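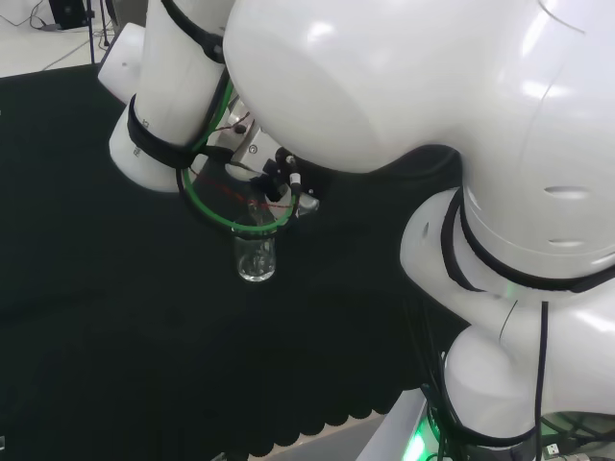

Clear glass vial over the black cloth, June.

Vial notes, morning. The black cloth is a keeper! I put it down over the bench top in place of the old gray mat and the difference for clear glass is huge. You can find the rim by eye from across the room now, and the rounded bottom gets its own little spark of light. On the gray I was forever squinting.

Tried 3 cloths before settling. The first was a shiny lining fabric and threw back a smear from every lamp. The second shed lint like a cat, and lint on a vial is misery. The third is the matte one from Noiphan, heavy, lies flat, brushes clean with a dry hand. Chaminda Navaratnam spotted it in their scrap bin and I owe him a coffee.

Light: both lamps turned to the wall, nothing aimed at the bench. Softer is better. Direct light gave one fat glare down the side and lost the rim completely.

Washing. Warm water, a drop of the Wukova soap, 2 rinses, then upside down on the rack until lunch. Johannes Sithole thinks the second rinse is a waste. I held his single-rinse vials against the cloth and there was a film on the shoulders – very faint, but the black shows it up beautifully. Second rinse stays.

The new Mimgate box holds 300 and the ones I pulled from the top layer look great, no chips at the lip. Haven't gone down to the bottom layers yet. The older Ergate stock has more seeds in the glass, which I quite like the look of but they confuse things when you're checking for scratches, so keep those on the lower shelf.

To do:
hem the cloth, left side is fraying
ask Noiphan if there is any more of the same roll
try the amber vials on it (expecting trouble, curious anyway)
new label tape, the blue one leaves glue

Chaminda wants a piece for the balance table too. Cut it 3 inches over on each side this time – mine came up short at the back.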